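Why does a sponge have two sides?
by Veronica Bratu

Look near the kitchen sink at home. Maybe you will find a sponge there. It looks like a simple thing, but it has two different sides, and each side has its own job.

The soft side is made of foam. Foam is full of tiny holes with air inside. When you put the sponge in water and squeeze it, the air goes out. When you open your hand, the water goes in! This side is good for cups and spoons.

The other side is rough. It is made of thin threads, all mixed together. They scratch away dry food from a pan. Please do not use this side on a screen, because it can leave marks on the glass.

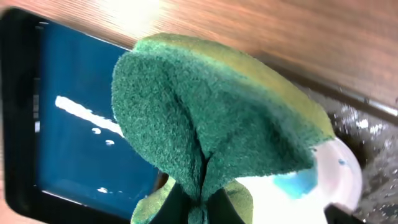
A big green sponge, folded. Find the lighter color along the top: it is the soft foam.

A sponge can fold because foam bends easily. When you let go, it opens again and takes back its old shape.

Try it yourself
Fill a bowl with 200 milliliters of water. Put in a clean, dry sponge and wait 90 seconds. Then lift it and squeeze it over an empty measuring cup. How much water did your sponge drink?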